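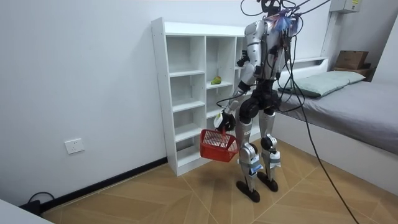 Figure 1. Humanoid robot holding a red mesh basket, next to a white open-cubby shelving unit.

3.2 Adding vegetables to familiar dinners

The households in our study were not asked to change what they cook. This decision was made early, after the pilot in Skorkenia, where the participants received a full weekly menu and most of them left it after the first days. In the present work each household kept its usual dinners and added to them one portion of vegetables, which we defined as 100 grams before cooking. The eight households cooked seven evenings a week and wrote down the dinner on the same evening, also when the dinner was eaten outside the home. The diaries contain 224 dinners in total.

The portion could be hidden in the dish or served visibly beside it. Grated carrot and zucchini in a meat sauce were the most common hidden additions, followed by cauliflower mashed together with potato. Visible additions were mainly salads, green beans and roasted peppers. We counted tomato sauce from a jar only when the cook had put other vegetables into it, and we did not count potatoes at all. This last rule was unpopular with the participants, and Flores argued in the first round of coding that it should be relaxed for soups. We kept it, so that the diaries stay comparable with those from Britard.

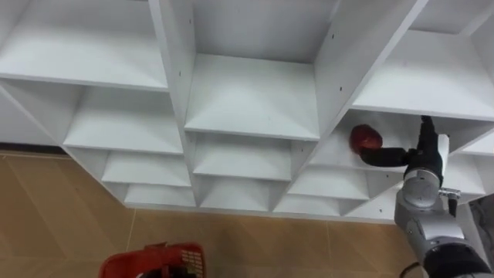 Where the vegetables were kept in the kitchen also had an influence on the additions. Participants who stored onions, squash and root vegetables behind a closed door often wrote in the diary that they had forgotten them. Several cooks had moved these vegetables to open shelves already before the study. A unit divided into square compartments, like the white one in Figure 2, lets a person give each kind of vegetable its own place, and an empty compartment is noticed before the next shopping. We did not measure this effect separately, and it should be read as a remark from the diaries. Leafy vegetables stayed in the refrigerator in all households and are not concerned.

Figure 2. Open shelving with square compartments.

The time of shopping was a second matter. In the Coltance group the shopping was done mostly in the evening after work, and the fresh vegetables were used up long before the next trip. These cooks turned to frozen peas and spinach – this was allowed by the protocol – and the number of portions did not fall.

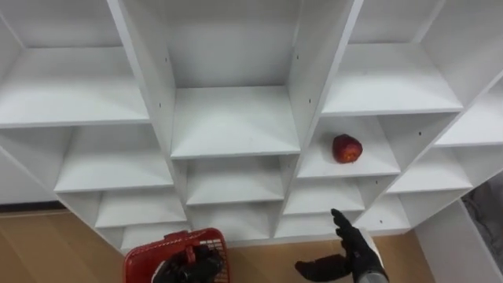

Frozen vegetables were, however, used in a narrower set of dishes. They went into rice, pasta and omelets, and very seldom into stews, where the cooks expected a watery result. In the Khaemba group, which lives near a daily market, almost no frozen vegetables were recorded, and the stews contained a wider choice of roots and greens.

All diary entries were coded by Maribel Pacheco and Walter Flores, who worked independently and compared their codes afterwards. Disagreements concerned mainly mixed dishes in which the weight of the vegetables was estimated by hand. Such entries were marked and are treated separately in Section 3.3.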